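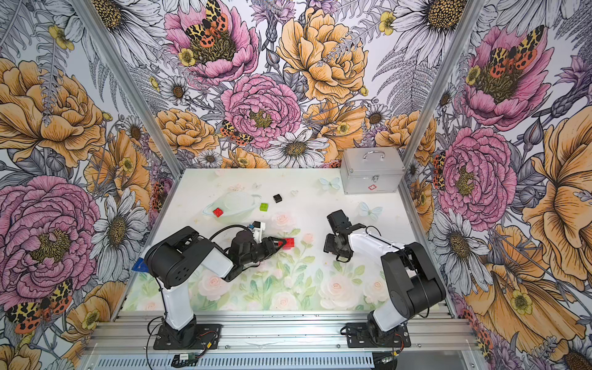 Dastdale Growers Forum > Policy and Levies > Pre-budget submission, draft 2

stubble_jack
Posted September 8, 2020
Draft 2 of the submission is up in the members' area. It runs to 14 pages. The main asks are the instant write-off for fodder storage, an extension of the farm management deposit limits, and a change to how the water infrastructure rebate is assessed. Comments close before the branch meeting, so read it first and post after.

kelpie550
Read it. Section 3 is a mess. It asks for the rebate to be paid on completed works but the worked table in the appendix still uses the old basis, which is payment on invoice. Those give different answers for anyone whose job straddles the end of the financial year. Treasury will pick that up in five minutes.

Tiston Ridge
The table was carried over from the May draft. I raised it then.

stubble_jack
Noted. Savita Chaturvedi is redoing the appendix and I'll pass it on. Anything on the fodder section?

kelpie550
Fodder section is fine as far as it goes. It covers sheds and silos but leaves out pit storage with a permanent liner. We put one in two seasons ago and the accountant had to treat it as earthworks, so it was written down over years instead of up front. Same hay, same purpose, different line on the return.

malhotra_grazing
Disagree with adding pits. The ask is clean at the moment – a structure with a roof or a lid. Once you put earthworks in, every dam and laneway gets argued over and the whole item gets costed higher than they'll wear. I'd sooner get sheds through this year.

kelpie550
Nobody is proposing dams. The definition can say "used solely for the storage of fodder". That wording is already in the silo paragraph.

malhotra_grazing
And who checks "solely"? I've sat through one audit over a machinery shed that had a ute parked in it. Not keen on another.

S. Chaturvedi
Appendix is corrected and will be in draft 3. The rebate on the sample property comes to $2126 on the completed-works basis. The earlier figure assumed the first progress payment counted, and under our own proposal it doesn't. I have also put the rainfall trigger in a footnote – it was in the body text twice with different wording.

On pits: I can draft it as a separate item below the shed item, so that one can be refused without touching the other.

kelpie550
Separate item works for me.

malhotra_grazing
Still think it dilutes the list, but if it's listed last I won't vote against it.

Tiston Ridge
Can someone tell me why the Zadier freight line upgrade was dropped? It was in last year's submission and the load limit still hasn't moved. We're paying for extra truck trips every harvest.

stubble_jack
It's a state matter. It went into the transport letter instead.

Tiston Ridge
The transport letter hasn't had a reply. I'd put a single paragraph in both. The federal money goes through the state program anyway, so it's a fair thing to mention.

stubble_jack
One paragraph, no table. Send me the wording and I'll put it after the deposit section.

kelpie550
Page numbers in the contents list are out from section 4 onward as well.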